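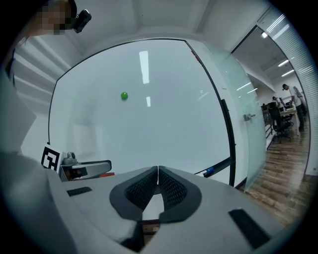

Assisted Handling Project, Morkesik Site
Second Progress Report to the Beyene Fund
Submitted by Flunano, 23 Oct 2021

1. Purpose of this report

This report covers the period from April to the present. It describes the work completed under the grant, the effect of that work on employees at the Morkesik site, and the points on which we ask the Fund for a decision. Spending is reported separately in the financial statement.

2. Background

The Morkesik site repairs and repacks small parts for medical and laboratory equipment. Much of the work on the packing benches consists of picking up light items, turning them to check both faces, and placing them in trays. Employees on these benches have reported wrist and shoulder strain for several years. The grant supports the introduction of robotic handling for the most repetitive of these tasks, together with training for the people who now perform them.

Under the approach agreed with the Fund, the robots are taught from demonstrations recorded by our own bench staff using hand-held grippers. Roleck supplies the software and prepares the recordings for training. Flunano is responsible for staffing, safety and all matters concerning working conditions.

3. Work completed

Recording began in April in the room next to the main office. A total of 28 employees have now completed the introductory course, and 22 of them record demonstrations as a regular part of their duties. The others have returned to full-time bench work, in most cases by their own choice, and remain available as substitutes.

Thirteen handling tasks have been recorded to the standard required by Roleck. The target for each task was 300 accepted demonstrations. All but two tasks have reached it. The remaining two involve thin flexible sleeves, which fold when gripped at the edge. Bench staff have proposed a different starting grip, and the instructions for both tasks are being rewritten on that basis.

The first robot cell was installed on the packing floor during the summer. It handles rigid parts only and runs under supervision on the early shift. Its output is checked by hand and will continue to be until the end of the grant year.

4. Effects on employees

No position has been removed as a result of the project. The written commitment given to staff at the outset – that no one would be dismissed or moved to a lower pay grade on account of automation during the grant period – remains in force.

The content of the work has changed. Employees who record demonstrations divide the day between the recording room and the benches. Most describe the change as welcome, and several have asked for more recording hours than the schedule allows. A smaller group finds the work tiring in a new way. Holding a gripper steady and repeating a motion slowly requires close attention, and early sessions were too long. Sessions were shortened in June and a change of task is now required between them.

Experienced packers have raised a fair question about credit. The demonstrations contain skill built up over many years, and the pay scale did not recognize this. A recording supplement was introduced in July and applies to all trained employees for the hours they spend on the work.

Some employees asked who could view the recordings and whether they would be used to judge individual speed. Access is limited to the project team and Roleck, and managers may not use the material in performance reviews. This rule is now part of the site handbook.

5. Difficulties

Delivery of the second robot cell has been delayed by the supplier. Recording has continued in the meantime, but supervised trials on the late shift cannot begin as planned. The project also underestimated the time needed to review demonstrations before submission. Two bench employees have been trained as reviewers, and the backlog is falling.

6. Next period

We intend to finish the two sleeve tasks, install the second cell and begin a survey of strain complaints on the packing floor, using the same questions as the survey carried out before the project started.

7. Decisions requested

We ask the Fund to approve an extension of the installation milestone for the second cell, and the transfer of unspent travel money to the training budget to cover two further reviewers.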